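4. Material y procedimiento

4.1. Corpus

El corpus procede del proceso de preparación y rodaje de Tretenis, largometraje de ficción producido por Barkik, cuyo reparto combina intérpretes con formación teatral e intérpretes sin experiencia previa ante la cámara. Se dispuso de dos registros sonoros del mismo texto: la lectura de mesa, celebrada en la sala Unico el jueves 12 de abril, y el sonido directo de las tomas incluidas en el montaje definitivo, rodadas en agosto. La comparación entre ambos permite aislar, con las reservas expuestas en el apartado 4.4, el efecto de la puesta en escena sobre la distribución de las pausas.

Se seleccionaron 201 réplicas, repartidas entre siete intérpretes. Quedaron fuera las réplicas modificadas en el guion con posterioridad a la lectura, las dobladas en posproducción y las que se solapan con música diegética. Una réplica se define aquí como el segmento de texto atribuido a un personaje entre dos encabezados de personaje en el guion, con independencia de que el montaje la presente en uno o en varios planos. Las acotaciones internas no interrumpen la unidad, salvo que indiquen un cambio de interlocutor.

De las réplicas seleccionadas, 99 pertenecen a secuencias de interior doméstico. El resto se sitúa en exteriores urbanos o en el interior de un vehículo. La distinción es pertinente porque en las secuencias domésticas el diálogo acompaña casi siempre a una tarea manual (cocinar, recoger, doblar ropa), y la bibliografía sobre interpretación audiovisual atribuye a la manipulación de objetos una función de apoyo rítmico que rara vez se ha medido. En lo sucesivo se emplea el término «acción de apoyo» para designar cualquier tarea manual ejecutada por el hablante durante su propia réplica. Las tareas ejecutadas por el interlocutor se codificaron aparte y no se analizan en este trabajo.

4.2. Segmentación y anotación de las pausas

La segmentación se realizó en Ngata, un entorno de anotación multicapa que sincroniza texto, audio e imagen. Se crearon capas independientes para la transcripción ortográfica, las pausas, la acción de apoyo y el cambio de plano. La capa de pausas distingue entre pausa interna, situada dentro de la réplica, y pausa de transición, situada entre el final de una réplica y el comienzo de la siguiente. La segunda depende en gran medida del montador y se excluyó del análisis principal – el silencio que separa dos réplicas en la película terminada puede no haber existido en ninguna toma.

Se consideró pausa interna todo intervalo sin fonación perceptible que los anotadores identificaran como interrupción del flujo verbal. Las oclusiones prolongadas y los alargamientos vocálicos no se computaron como pausa. Las respiraciones audibles se incluyeron en el intervalo, con una etiqueta propia. Cuando una pausa interna coincidía con un cambio de plano, se recurrió al sonido continuo de la toma original para descartar que hubiera sido introducida o recortada en montaje; si la toma original no estaba disponible, la pausa se marcó como dudosa.

La anotación corrió a cargo de tres personas que trabajaron por separado sobre la totalidad del material. Ninguna había participado en el rodaje. Los desacuerdos se resolvieron en una sesión conjunta dirigida por Araceli Barrera, responsable de la preparación actoral de la película, que intervino exclusivamente para aclarar indicaciones de texto y no conocía las hipótesis del estudio. Los segmentos sin acuerdo tras esa sesión conservan la etiqueta de duda y se tratan como valores perdidos.

4.3. Codificación de la acción de apoyo

La acción de apoyo se codificó en función de su relación temporal con la pausa. Se distinguen la acción continua, que se mantiene durante la pausa sin alteración apreciable; la acción suspendida, que se detiene con la voz; y la acción puntual, que comienza y termina dentro de la pausa. Los contactos accidentales con un objeto no se codificaron.

Para cada secuencia doméstica se elaboró además una ficha de espacio con la posición inicial del intérprete, la altura de la superficie de trabajo y el repertorio de utensilios a su alcance según el plan de atrezo. La ficha no registra la posición de cada utensilio en cada toma, dato que la continuidad recoge de forma desigual. Por «utensilio» se entiende todo objeto portátil asociado a la preparación o al servicio de alimentos; los electrodomésticos se asignan a una categoría distinta aunque descansen sobre la misma superficie (Figura 3).

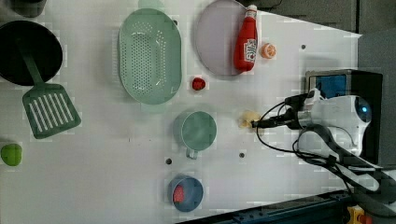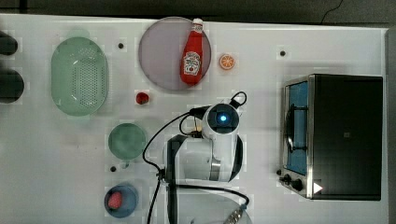
Figura 3. Objetos de cocina sobre una mesa blanca, en vista cenital. En la primera imagen, sartén negra y espátula ranurada verde; en la segunda, escurridor ovalado de plástico verde claro.

4.4. Limitaciones del diseño

La lectura de mesa y el rodaje difieren en más de una variable. A la ausencia de desplazamiento y de objetos en la primera se añaden la presencia del guion en las manos, la proximidad entre intérpretes que en la película hablan a distancia y un intervalo de varios meses durante el cual el reparto ensayó de manera irregular. El diseño no permite separar la contribución de cada factor. La comparación entre secuencias domésticas y no domésticas reduce el problema sin eliminarlo: ambas comparten el intervalo y la memorización, pero no la densidad de texto, que es mayor en las primeras.

Debe señalarse también un sesgo de selección. Las tomas montadas son las elegidas por la dirección, y es razonable suponer que el ritmo de las réplicas figuró entre los criterios de elección. Los valores obtenidos describen, por tanto, la interpretación retenida y no el conjunto de lo rodado. Un análisis de las tomas descartadas exigiría un acceso al material bruto que Barkik concedió solo para las comprobaciones descritas en 4.2.

Por último, la experiencia previa se trató como variable dicotómica. Dos intérpretes podrían haberse asignado a cualquiera de los grupos, al haber actuado en producciones escolares o en piezas publicitarias sin diálogo; se incluyeron en el grupo sin experiencia. Los modelos del apartado 5 se estimaron de nuevo con la asignación contraria, y las diferencias se comentan junto a cada resultado cuando afectan al signo del efecto.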